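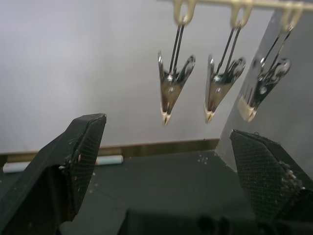

Wrist camera, gripper open, clip rail at the top. Attached by Wing-sze Chung.

Ticket 405 — Cell 4, clip rail: gripper closes but the clip slides out
Status: open, waiting for parts
Reported by: Wing-sze Chung
Assigned to: Eliseo Lozano

Description of the problem

The arm goes to the hanger rail, closes on a metal clip and starts to pull down. In many cycles the fingers reach the closing position but the clip slips out between the pads, swings on its loop and the program stops with "object lost". It began in the morning shift. The program was not changed, and the Nodalska controller shows no fault on the joints.

I attach the wrist view with the fingers fully open. Please look at the inner faces. There are pale specks and some fluff on the mesh pads and along the edges of the fingers. The dark table under the rail has white crumbs too.

Wing-sze

08:40 — Eliseo Lozano
Thank you for the picture. Before we touch the force setting I would like to exclude dirt on the pads. Can you do the following with the arm in hold mode:
Brush both pads with the soft dry brush, along the diagonal of the mesh.
Wipe the bevelled tips with a cloth. No solvent, the glue under the pads does not like it.
Vacuum the table below the rail.
Run the finger zero routine again and write down the value.

09:25 — Wing-sze Chung
Done. A lot of fluff came out of the right pad. Zero routine passed, the offset is 4 counts, same as in the last service sheet. I ran 8 cycles on the first clip and all were good. On the third clip it still slips, almost every time.

09:50 — Eliseo Lozano
So the cleaning helped but it is not the whole story. In your picture the clips do not hang in the same way. The left one is nearly straight, the middle one leans a little and the right one is turned much more, with its tips down and to the left. The program comes with the same wrist angle for all of them. If the clip is turned, the pads touch the edge of the metal and do not lie flat on it.

It is also darker on that side. Which exposure do you use?

10:05 — Wing-sze Chung
Exposure is fixed at 900. I did not want to use automatic because Chun-hung Yeh had trouble with it on the other cell.

10:30 — Chun-hung Yeh
I confirm, please leave it fixed. With automatic exposure the shiny clips pulled the whole picture down and the angle estimate jumped between two values. Better to add light on the right side, by the grey panel. There is a spare Hsueh lamp in the cabinet of cell 2.

11:45 — Wing-sze Chung
Lamp is mounted. Now the program gives an angle for the third clip, before it gave nothing and used the default. I switched on "rotate wrist to object" in the Dretetti plugin. The third clip is picked in most cycles. It still slips sometimes, and when I look closely the mesh of the right pad feels smoother near the tip than the mesh of the left one.

13:10 — Eliseo Lozano
Then the right pad is worn, I think. Please change both pads together, otherwise the fingers do not close in the middle. Part is "mesh pad, narrow" from Nirkero. Olga Acuña keeps the stock list.

13:35 — Olga Acuña
We have one left pad and no right pad. I ordered two pairs, delivery in December. Until then you can exchange the pads between the fingers, they are the same shape if you turn them, only the part number is different.

14:20 — Wing-sze Chung
I will do the exchange after the shift — Cheuk-hei Tu needs the cell until then. He knows that he must use only the first two clips and he has set the skip flag for the third.

Still to do
Exchange pads, repeat the zero routine, remove skip flag.
Add pad brushing to the start-of-shift list for cell 4.
Fit new pads when the Nirkero parcel comes, then close the ticket.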